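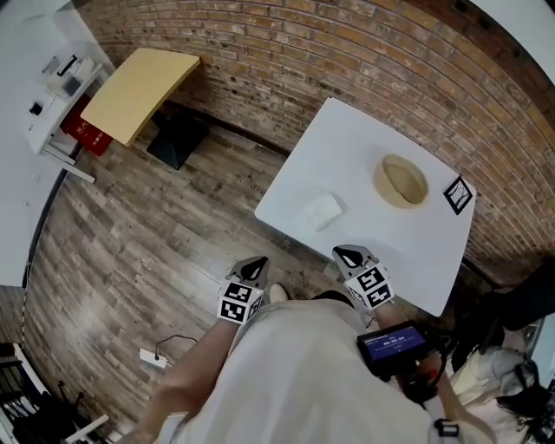 The Cloth Napkin Business

At 4:30 in the morning the first bags come off the truck behind Tremley Linen, on the east side of Rikdale, and they smell of butter, wine and fish. Each bag holds 100 napkins. Jolán Major cuts the ties and empties them onto a steel sorting table, where she looks for what should not be there. She finds forks most days. She has found a hearing aid, a set of car keys and part of a crab.

Major has run the wash floor at Tremley for eleven years. The plant does tablecloths, aprons and bar towels, but napkins are what keep it open. Five years ago it had begun turning away small customers, who cost too much to drive to. Now it serves 70 restaurants, and more than half of them are places with fewer than 15 tables.

Most of those owners used paper before. A good paper napkin, the thick kind that feels like fabric, got expensive, and diners take three or four of them. A rented cloth napkin at Tremley costs the restaurant 14 cents each time it is washed. One per guest is usually enough.

"People are careful with cloth," says Dorian Tanguy, who owns Deng, a noodle and dumpling restaurant four blocks from the river. "They put it on their lap and it stays there. With paper I was sweeping all night."

Tanguy goes through 1,250 napkins in a normal week, and more in August, when the outdoor tables are open. He picked white after trying a dark blue that left lint on black pants. Chili oil was a worry. He asked Tremley for a trial and sent back a bag of the worst ones he could make, soaked in oil and soy sauce and left overnight. Two were thrown out. The rest came back clean enough to use.

White is the easiest color to run. It can be washed hot and bleached, and it all goes in together. Colored napkins have to be kept apart by shade, and they fade at different speeds, so that a restaurant that adds new stock in its second year ends up with two kinds of burgundy on the same table. Major keeps a shelf of orphans in this condition. She sells them to house painters by the pound.

What the napkin is made of matters more than customers expect. Linen absorbs well and lasts for years, but it wrinkles and costs too much for rental. Cotton feels good, holds a fold and wears out at the hems. Spun polyester holds its color and comes out of the dryer nearly flat, and it is poor at picking up a spill. Tremley stocks cotton and a half-and-half blend. Tanguy uses the cotton.

The wash takes 48 minutes. Lipstick is the hardest stain on the list, followed by turmeric and then ink, which comes from servers rather than guests. Candle wax melts in the hot water and spreads through the load, so waxy pieces get pulled at the sorting table and chilled in an old ice cream freezer until the wax can be snapped off.

After the wash, the napkins go damp through a flatwork ironer, a long heated roller that dries and presses them in one pass. Tremley's is a used Drutateck that came from a hospital laundry. Two people feed it, one at each side, laying the napkins down square by hand. If a corner is turned under when it goes in, it comes out pressed that way and has to be wet again. Major can tell who was feeding by looking at the stack.

The plant does not fold for customers beyond a flat square. The rest is done in the dining room. At Deng the servers fold for 20 minutes before opening, at 4:40 in the afternoon, while the rice cooks. Tanguy used to ask for a standing fan shape that he had learned at a hotel. It took too long, and guests seemed unwilling to undo it. Now the napkins are folded into a plain rectangle and laid on the left.

Losses are the part of the business that both sides complain about. Tremley counted 270 napkins missing last year from one customer alone, a wedding barn north of town. They go out with the trash, get used on the grill, or leave in a purse. The restaurant pays $1.10 for every one that is not returned. Tanguy has put a wire hamper next to the dish pit and a lid on the garbage can, and his bill dropped in the second month.

A cotton napkin lasts through a year or so of regular service. Once the hem goes or a gray shadow stays in the middle, it is cut from the stock and becomes a kitchen rag, marked with a red stitch in one corner so that it never goes back to a table. The rags have their own bags and are washed last, at the end of the shift, on the hottest setting.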